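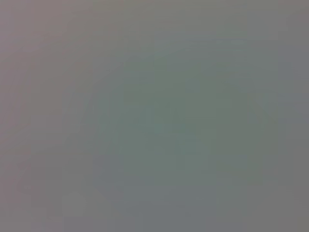

Reference > Robotics > Teaching methods > Demonstration by hand and by remote control

5 March 2026
By Quentin Aubert

Robot demonstration is the practice of showing a robot how to do a task by having a person carry it out through the robot's own body. The person either holds the arm and moves it, or steers it from a distance with a separate device. The motion is recorded along with whatever the robot's sensors pick up, and the recording is later played back, edited, or used to train a control program. The field is also called programming by demonstration, learning from demonstration, or imitation learning, though the last term is usually kept for methods that train a model on many recordings.

Teaching by hand

In hand teaching, also known as kinesthetic teaching or lead-through, the operator grips the arm near the wrist and guides it along the path. The motors are set to cancel the weight of the arm so that it can be moved with little effort. Many arms have a button near the tool flange that must be held down while this mode is active.

The method is easy to pick up. The operator feels contact forces directly, and the recorded path is always one the arm can reach. The drawbacks come from having a person so close to the tool. Hands and sleeves get into the camera views, and it is hard to move two arms well at the same time. Fine finger motion is also difficult, and the gripper is often opened and closed with a switch or foot pedal.

Older paint-spraying robots were taught in a similar way, sometimes with a lightweight copy of the arm that the painter could swing around freely.

Teaching by remote control

Remote teaching, or teleoperation, keeps the operator's hands off the robot. Common input devices are a 3D mouse, a game controller, a handheld tracker, and a leader arm. A leader arm is a small arm with joints that match those of the working robot, called the follower. When the operator bends a joint on the leader, the follower bends the same joint.

Leader arms suit two-handed work, such as folding cloth or holding a jar while turning the lid. Most low-cost ones give no sense of touch, so operators tend to press too hard until they have had some practice. Delay matters as well. The Claladen handbook for operators advises stopping a session if the lag between leader and follower is easy to notice by eye.

Cameras and recording

A typical setup records joint angles, gripper opening, and video. One camera usually looks at the whole work area, and another is mounted at the wrist, where it moves with the gripper. The wrist camera is useful in the last part of a reach, when the arm itself may block the fixed view. It has limits of its own: with a fixed-focus lens, anything very close to the glass blurs into soft areas of color, and heavy video compression adds blocky patches on top. Stretches like this are normally left in the recording - the joint readings remain valid, and a trained model will meet the same views when it runs on its own.

All streams need a shared clock. If video and joint data drift apart, the model learns to act too early or too late.

Amount and quality of data

Simple playback needs one good demonstration. Trained models need more, and the number depends on how much the task varies. At the Buckley workshop, a bin-sorting task was taught with roughly 400 demonstrations from four operators. The Sikside collection, which covers kitchen and bench work, holds 2084.

Operators differ in speed and habit. Some pause before each grasp, and a model trained on their recordings may learn to pause too, occasionally without starting again. The Potance project handles this by trimming idle periods longer than six seconds. Other groups keep them and ask operators to move steadily - opinions on this differ.

Failed attempts are often thrown out, but recordings in which the operator slips and then recovers can be worth keeping. They show the robot what to do from positions that a clean run never reaches.

See also: force control, leader-follower systems, teach pendant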